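Path robot pulls to the left after wheel change

hyun_gs
Posted May 18, 2024
Hello all. I look after one outdoor robot at Windale; we call it Arthur. It drives the concrete path along the water and back. After I changed both drive wheels it pulls to the left, toward the sandy side. The steering corrects it, but I see a small swing all the way. The old wheels did not do this. Tire pressure is equal, I measured it 2 times. Where should I look first?

hatice_agca
Did you enter the new wheel diameter in the configuration? A new tire is bigger than a worn one. If left and right are different by even a little, it will pull.

hyun_gs
Yes, I entered the diameter from the data sheet, same value for both sides. I did not measure the real one. Our route is simple, there is almost nothing to confuse it. Straight concrete with clean edges, grass on the right, sand and small stones on the left, and only far away a small bend near the trees.

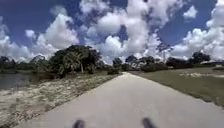

So I do not believe it is the path detection. I also cleaned the camera glass with a soft cloth before the last run and the swing stayed the same.

vhirvonen
I would not trust the data sheet. Put the robot on the floor with the normal load, make a chalk mark on each tire, push it for 5 full turns and measure the distance. Do this for each side and enter two separate values.

Kofi O.
I don't agree that diameter is the first thing. When you take off the wheels you also disturb the camera bracket on many of these machines, because the cover is screwed to the same plate. One degree of yaw and it will think the middle of the path is somewhere else. Check the bracket first, then calibrate.

vhirvonen
A turned camera gives a constant offset. He has a swing.

Kofi O.
He has both, read again. It pulls and then it is corrected.

hyun_gs
Thank you both. The cover was off, this is true, and I did not use the torque wrench on the 3 bracket screws. Tomorrow I do the chalk test and then the bracket, one after the other, so I know which one helped.

hatice_agca
Good. Please save the old configuration file before you change anything.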